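Home | Posts | Day Trips | About

Last updated: June

Two arms and a dish rack

I own a dishwasher and I hate loading it, so when Stokell opened its doors for the afternoon I drove 32 miles to see whether robots hate it too. The demo was called Prulden. Two arms, one blue plate, a couple of mugs, and a wire rack set at the kind of angle my kids would leave it.
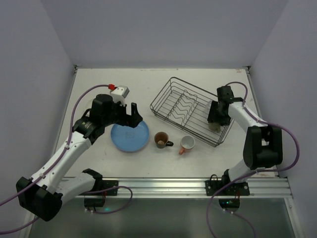

I got a spot by the rail at 2 and stayed much longer than I'd planned. You start rooting for them. A man behind me muttered "come on, come on" at a gripper, the way my dad used to talk to putts.

The handout said this was practice run 2177. I've done more dishes than that and I still stack bowls wrong, so I kept my opinions to myself. I did ask about greasy pans and was told that was "on the list." It's on mine too. 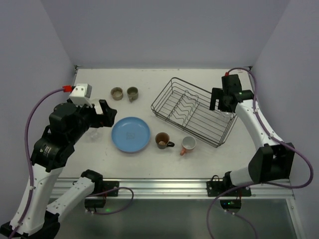
Getting there

Parking is behind the Murnavach building. Bring quarters. The coffee is free and tastes it.

Contact | Copyright Wet Sponge Blog | Back to top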